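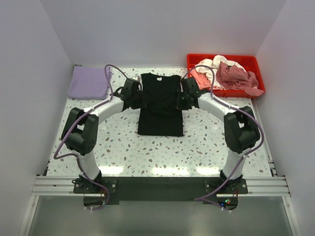
Folding cells go live on the Grernbridge line

28 June 2024

The first of the folding cells at the Grernbridge sorting floor has moved from trial to daily use. It handles short-sleeved T-shirts only. Everything else that comes off the dryers still goes to the hand tables, and that will stay the case through the summer.

The trial started in April with one cell and one shift. The target was 300 shirts a shift without a supervisor stepping in more than a few times. The cell reached that number in its fifth week. A practiced folder at the hand tables does 1000 in the same hours, so no one should read this as a swap of one for the other. The cell takes the plain shirts from the uniform contracts, which are the dullest part of the day and the part most often left until last.

What changes for staff is mostly where they stand. Two people per shift now load trays, clear finished stacks and deal with stops. The loader job is paid at the same rate as folding, and the extra 25 cents an hour agreed for cell attendants applies from the date each person finishes training. If it is missing from your pay slip, take the slip to the Gralotham office and it will be corrected in the next run.

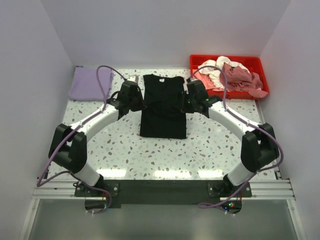 A black T-shirt held at both shoulders, collar toward the back wall.

Chathurika Weerasinghe ran the hand tables for the Nostmont contract before she took over attendant training. She asked for two changes during the trial, and both were made. Trays are now filled lower, and attendants can pause a cell themselves without calling maintenance first.

"People were waiting with a stopped machine and a full cart behind them," she said. "They knew what the problem was. They just weren't allowed to touch the button."

She would still like a better answer on mixed loads. At present someone has to pull out the long sleeves and anything with buttons before a tray goes in, and that sorting was left out of the original staffing plan. It has been added to the plan for the next quarter as paid time.

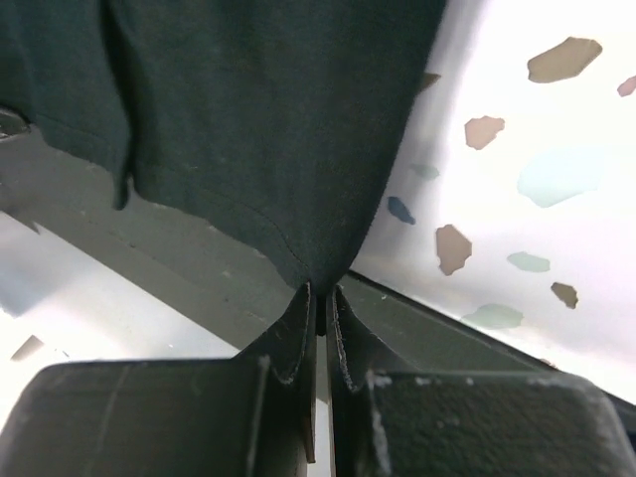

Maintenance is the other part of the job that has grown. Attendants now check the grippers at the start of each shift, and the check sheet has a line for each finger and each pad. Wear shows first along the rims of the pads, where the edge gets chipped and slightly frayed, and the fingers themselves pick up scuffs and scratches. Scuffs on the body of a finger can be noted and left. A worn rim goes on the sheet, and Macaraeg, who supply the spare pads, will replace it at their next visit. Please don't trim or file the pads. Lint goes on the same sheet, under "other."

Training for the next group of attendants is open to anyone on the floor, whichever contract they work on now. Put your name on the list outside the Gralotham office or call extension 2055. The course takes two half shifts and is paid.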